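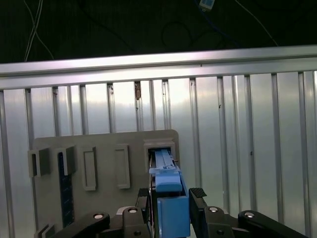
*Light blue and grey, with the corrugated metal behind.*

November, quarter past nine at night, and I'm writing this at the kitchen table with a towel around my neck because my hair will not dry. I went in again this evening! Twice in one day, which is silly at my age, but the tide was so high and so flat at Trimarow that it felt rude to drive past.

I should go back a bit, as I haven't written properly for weeks and I'll want to know later how all this swimming started up again. It was the heat, mostly. We had that run of sticky nights at the end of last month when the bedroom never cooled and the fan only pushed the same warm air from one wall to the other, and on the worst of them I gave up trying to sleep and drove down to the ocean baths at five in the morning in my nightie with a cardigan over the top (bathers underneath, I'm not that far gone). I hadn't been in since Easter. I'd forgotten what the place smells like at that hour, the weed and the wet concrete and somebody's thermos coffee drifting over from the benches.

There's a whole crowd that turns up before sunrise. I knew they existed, in the way you know there are people who iron their sheets, but I had never met them. They hang their towels on the same hooks every day and they're very nice about it if you take the wrong one, though you do get told. I took the wrong one. I've since been given a hook of my own, the rusty one at the end near the tap, and I was so pleased about it that I rang my sister from the car park.

I am slow, and I do a sort of breaststroke that turns into floating when I'm thinking of something else. That first morning I managed 2 laps and hung off the rail puffing like a kettle. Now I can do 200 metres without stopping, and then a chat at the deep end, and then a bit more if the chat was short. There's a woman in a green cap who does 2000 before breakfast and gets out looking as if she's just been to the letterbox. I asked her how she kept it up in winter and she said she thinks about toast. I've been trying that. It does work for a while, but then I get out early to go and have the toast.

The water today was lovely, cool enough to make me squeak at the ladder and then perfectly comfortable once my shoulders were under. The pool had been drained and scrubbed the day before yesterday, so the bottom was pale again and you could see all the way down to the painted lines. They let the sea back in over the wall on the big tide, and it always brings a few little fish with it. One of them followed me up and down the shallow side this morning, or I followed it. I'd like to learn what kind they are. There's a fish book in the back room somewhere, under the Christmas things.

Afterwards I went to Gowda for a bun. I know I said I'd stop, and I did stop, for most of October, but they've started doing a cardamom one with lemon icing and it's still warm if you get there before eight. I sat on the step outside with my wet hair dripping down the back of my shirt and ate the whole thing while a magpie kept an eye on me from the rubbish bin. The girl behind the counter has taken to calling me "the swimmer", which I've decided to accept as a compliment.
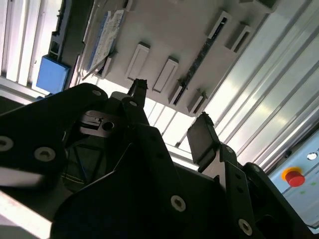
*The red emergency stop button is down in the corner, on the light blue box.*

The middle part of the day went on ordinary things. I washed the sheets and got them dry in an hour, the wind was so strong. I finally cut back the jasmine where it had got in under the gutter, and found the good secateurs while looking for the bad ones, and then lost the bad ones. Tomatoes are coming on nicely except for the plant nearest the fence, which has sulked ever since I put it in. I gave it some seaweed I'd carried home in a bucket from the beach at Grernside. I rinsed it first, as you're meant to get the salt off, and the bucket now smells so strongly that I've had to put it behind the shed. The dog visits it.

I'd meant to stay home after tea. There was a program on the radio I wanted to hear, about lighthouses, and I had the mending out. But the light went that gold colour over the hill, and I thought of the pool sitting there full to the brim, and by the time they'd got to the second lighthouse I had my towel over my arm.

The evening lot are quite different from the mornings. They're noisier, for a start, with children everywhere doing bombs off the side under the sign that says not to. A family had brought a whole roast chicken down and were eating it off the esky lid. A small boy asked me if I was a grandmother, and when I told him I wasn't he said I could probably still be one if I practised. I laughed so much I swallowed a good mouthful of sea.

I stayed in until the lamps came on along the wall. For a little while there was still some pink in the sky on one side and the lamps had come up yellow on the other, and I was on my back in the middle with my ears under, hearing nothing but that crackling sound the water makes against the rocks. I thought of Mum, who taught me to float in the Trinby River when I was tiny, with her hand flat under my back, telling me to look for shapes in the clouds. She never swam in the ocean herself. She didn't trust anything that moved without being asked. She'd stand on the sand at Trimarow in her good shoes, holding everyone's watches, and call out the time whenever she thought we'd been in long enough. I must have been 30 before I went in the sea without hearing her shout "Quarter to!" behind me.

I'd love to know what she'd make of the dawn crowd. She'd have organised the hooks better, I'm certain of that.

My arms are properly tired now, that nice heavy tiredness, and I've got salt in the crease of my elbow that the shower missed. I ought to eat something green. There's half a bag of beans in the crisper, and some of the silverbeet from next door that I promised I'd use before it went limp.

Things to remember for tomorrow: low tide is early, so no rush, go at seven. Take the old towel, as the blue one is on the line. Return the library books, or at least the one that's overdue. Ask the green cap lady where she bought her goggles, because mine leak on the left side and I came home this morning with one very pink eye. And ring the plumber again about the laundry tap, he said he'd come before lunch and I want to catch him before he heads out to Grernside for the rest of the week.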